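Gripper fingers snagging on knit gloves and not letting go

Posted in Grippers and End Effectors

Vikas Jaiswal
We fold and sort knitwear with two parallel-jaw hand-held grippers to record demos, and then run the same fingers on a bench arm. Hard items are fine. With fuzzy knits the jaws open on command but the piece stays stuck to one pad and gets dragged along. On the arm it happened twice in 20 tries, and the second time it pulled a loop out of the cuff and tripped the force limit. The controller then reported a jaw fault, although the jaws were open. I cleared it and the arm moved off with the glove still hanging from it.

Pads are black plastic, screwed on through the front face. I have changed the open width and slowed the release with no difference.
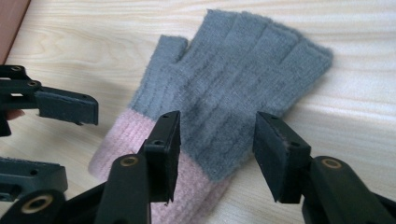 Gray fingerless glove with pink ribbed cuff, between the open jaws.

Is this a pad problem or a settings problem? I would like to avoid buying new fingers.

Narendra Bisht
Pads. Look at the right one in your photo, there is a line of dust or lint down the inner edge. One of the pads on the other gripper looks a bit chipped along its lower edge too. A chip will hook yarn every time. Take the pads off, run a fingernail along every edge, and sand any burr with 300 grit until it stops catching. Check the screw heads as well – if one sits proud it will do the same thing. Wipe the lint off every 10 cycles while you are testing.

Also, don't clear a fault with the glove still attached. Stop the arm, cut power to the jaws, and work the yarn free by hand. If you pull it with the drive on, the fingers can close on yours.

Tiwari
Had this on a Nollano arm, lowering grip force fixed it. Never touched the pads.

Vikas Jaiswal
Sanded both pairs. Two screws were slightly high, so I reseated those. No snags so far but I have only run 10 pieces. The false jaw fault is still open and I will post that separately.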